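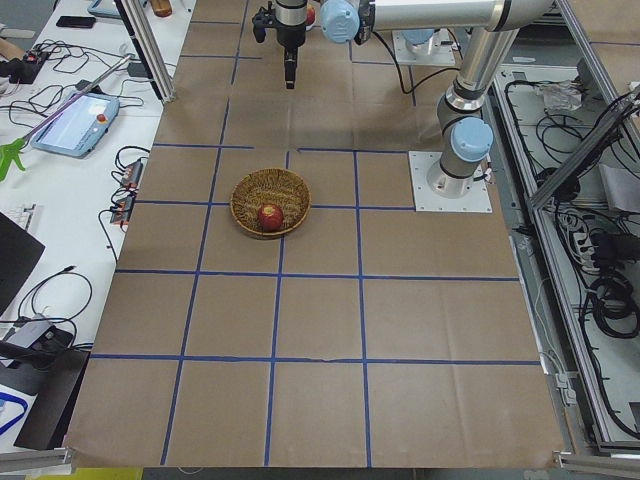 Flundlow Readers > Books in Translation > The Orchard Keeper's Daughters (April group read)

sginting
Finished last night. I liked the first half a lot, when both sisters are still on the island and the mother is alive. After the move to Evholm it felt like another book. Did anyone else find the letters hard going?

boreal_booker
The letters are the best part. Without them you only get Ane's side, and Ane lies about money from the second chapter on.

sginting
She hides things. I wouldn't call it lying.

boreal_booker
She tells Liv the farm sold for 2000 and the bill of sale says 2960. That's lying.

Charmaine M.
I'm with Booker on the money, but I skimmed the letters too. They all sound the same no matter who is writing — could be the translation. Which edition does everyone have? Mine is the Flarnik paperback.

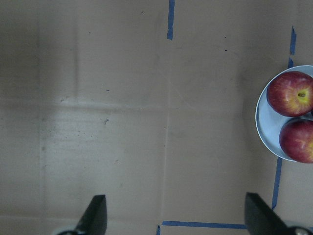
Two apples, blue plate

tormod_r
I read it in Norwegian first and the letters do sound different there. Liv writes in dialect and spells badly. The translator cleaned that up. I understand why, but you lose the joke when the priest corrects her.

mvillanueva
Is it worth starting if I bounced off her first one? That was 600 pages and I quit before the wedding.

Charmaine M.
This one is shorter and moves faster. Skip the family tree at the front, it gives away who dies.

sginting
Going back to Evholm. My problem is that Liv gets the job at the cannery and then we hear nothing about her for three chapters. When she comes back she is married and we're supposed to care about the husband.
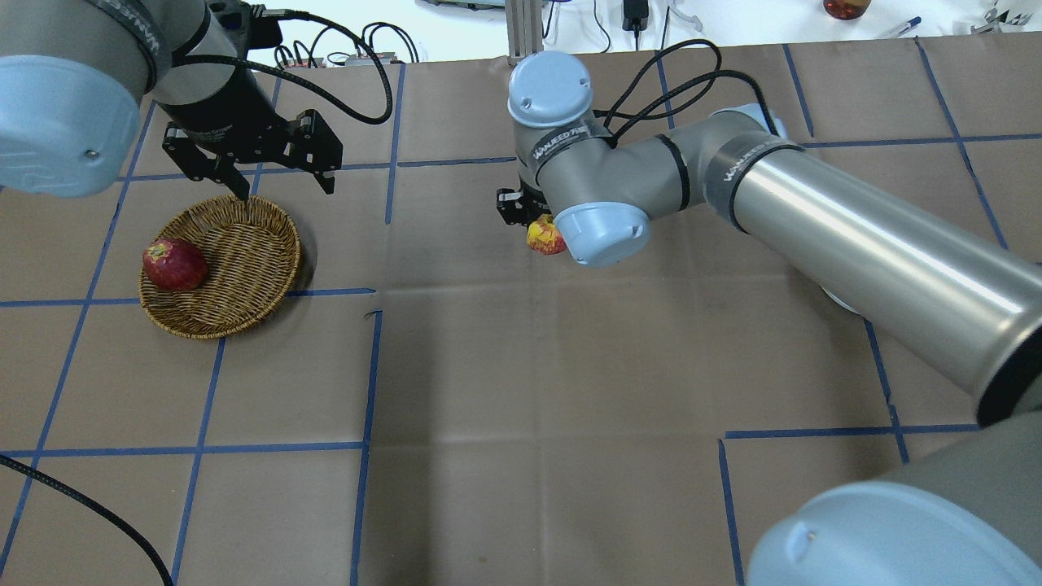 I didn't. He has one good line, at the funeral, and the rest of the time he is fixing the boat.

boreal_booker
Fair. I'd have cut the boat.

tormod_r
The boat matters in the last chapter. Read it again from where Ane counts the oars.

mvillanueva
OK, put a hold on it at the library. Fourth in line.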